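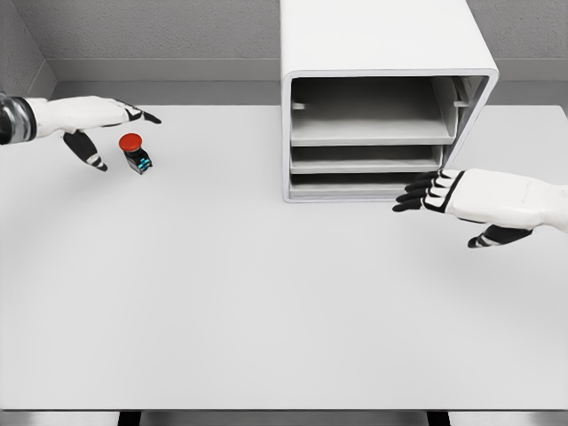
Budgeting and Planning for a Two-Hand Work Cell: Frequently Asked Questions

Last updated: February

Which items belong in the first-year budget?

Budget for the hands, the arms, the controller, the table, mounting hardware, a safety circuit, spare finger parts and simulation seats. Buyers coming from single-gripper cells tend to leave out the last two. Druvolura quotes hands and arms on separate lines, so check that the wrist adapter appears on one of them.

Do we have to buy hardware before starting on the task?

No. The Prindenix planning package includes a simulated cell with two five-finger hands, a tabletop, a shelving cabinet and a small red push button as the object to be handled. Most sites work in simulation for the first quarter and place the hardware order once reach and cabinet position are settled. Table size and cabinet location are cheap to change in a model and expensive to change after the floor anchors are in.

What does simulation not tell us?

Cable drag, finger wear, and friction on your own parts. Contact results for small objects should be treated as provisional until they are repeated on the bench. Grip force settings in particular rarely carry over without adjustment.

How many simulation seats do we need?

One seat per person who edits tasks. Viewing and replay do not use a seat. A seat is 212 per month, billed yearly, and can be moved between users.

Is a two-hand cell justified for shelf loading?

It depends on the part. If one hand can pick the part and place it in an open compartment, a single arm with a two-jaw gripper will cost less and cycle faster. A second hand earns its place when the cabinet has to be steadied, when parts are passed from hand to hand, or when the part mix changes often. Ask for both configurations to be quoted against the same task list.

How much table space should we plan for?

Allow clear surface between the pickup point and the cabinet, plus room for both wrists to turn without crossing. Fix the cabinet depth early. Shallow bottom compartments are the usual problem: a hand that clears the upper shelf may not fit into a low slot with its thumb extended. Send compartment heights with the request for quote.

Can the push button in the model be used as our emergency stop?

No. It is a task object and has no safety function in the software. A real cell needs its own stop devices, wired to the safety circuit and placed where an operator can reach them. These are quoted under the safety line — never under accessories.

What do spares cost?

A replacement finger module is 535. We suggest holding two for the first year. The shell over the back of the hand is priced separately at 2811 and includes the wrist seal.

What are the lead times?

Six weeks for hands and arms, counted from the signed drawing and not from the purchase order. Kravets supplies the tables and ships on its own schedule. Orders delivered to the Pukadville site should name a receiving contact, as crates are not released to the general dock.

Can we lease?

Arms and controllers, yes. Hands are purchase only. Simulation seats can be added to a lease at the start of the term but not partway through.

Who reviews the cell layout before we order?

Send the layout file and the task list to Danylo Koval in applications engineering. Include part weights, compartment dimensions and the target cycle time. Layouts without part weights are returned unreviewed.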